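Unit 3: Trying Out Grippers and Wrist Cameras

Before we get into the sheets for this unit, a word about how I'd like you to read them. Most of you came out of the last unit feeling pretty good about your arm, and you should, because getting a joint to go where you tell it is real work. Choosing what goes on the end of that arm is a different kind of job, though, and it takes more patience than people expect. So pour yourself something warm, read the whole handout once, and then go back with a pencil.

We'll be comparing two sets of fingers, which the lab calls the Kavanagh set and the Lusterine set. The Kavanagh fingers are stiff and short and very predictable. The Lusterine ones give a little when they touch something, so they forgive a bad approach, but they also make it harder to say exactly where the tip is. I have my own favorite and I'm going to keep it to myself until we've all seen your numbers (those of you who took the May workshop already know, so please don't spoil it!).

Both sets get tested on the same kind of taped grid. The tape gives you a shared language for placement - "upper middle cell, handle toward you" - so that your partner can put an object back where it was without a long discussion. Don't measure distances off the tape, please. It wanders, it gets scraped, and sooner or later a corner lifts. If you need real coordinates, use the calibration routine from Unit 2.

The object I'd like you to spend the most time on is a tipped cup. A cup standing up is a kindly thing to pick up: it looks much the same from every side, and you can come straight down on it. Tip it over and you suddenly have a taper, an open end, a closed end and a direction. Look at the wrist view before you plan anything and ask yourself which way the mouth points and where the body is narrow enough to close on.

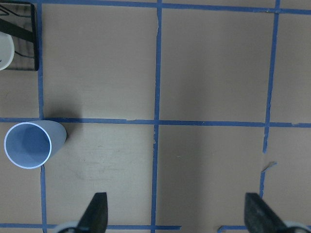

Fig. 1. Wrist camera view, cup on its side with the mouth toward the lower left. Both fingertips are in view at the bottom.

Notice how useful it is to have the fingertips in the picture along with the cup. You can judge the opening against the object by eye, and if your camera mount has slipped you'll usually catch it from the fingers first. Do be careful with shadows, however. The dark patch above and to the right of the cup is soft enough that a person reads past it, but a simple threshold may well lump it in with the cup and drag your center point off to that side. Sketch the outline by hand once before you trust the software.

For each set of fingers, make three attempts on the tipped cup: one across the body, one with a finger inside the rim, and one of your own choosing. Write down the approach angle, the closing command and what happened, in ordinary words. "Slid toward the base and rolled" tells me far more than "fail." On the Skastero controller, start the closing command at 300 and work up slowly. The scale runs to 3000, and you won't need anything close to that for a cup.

When you write up the comparison, keep the fingers and the camera apart in your mind. If a grasp missed, say whether the arm went to the wrong spot or went to the right spot and couldn't hold on. Tadhg Ní Bhriain reads the lab reports for this unit and will send yours back, very kindly, if the two are mixed together.

Bring your notes to the next session along with one saved wrist view that you found hard to read. We'll put a few of them up and argue over them together, and then move on to the Asisano mount and what changes when the camera sits farther back from the wrist.

Related handouts
Unit 2: Calibrating the Wrist Camera
Unit 2 worksheet: Finding the Tool Tip
Skastero Controller: Quick Start Notes
Unit 4: The Asisano Mount
How to Write a Lab Report for This Course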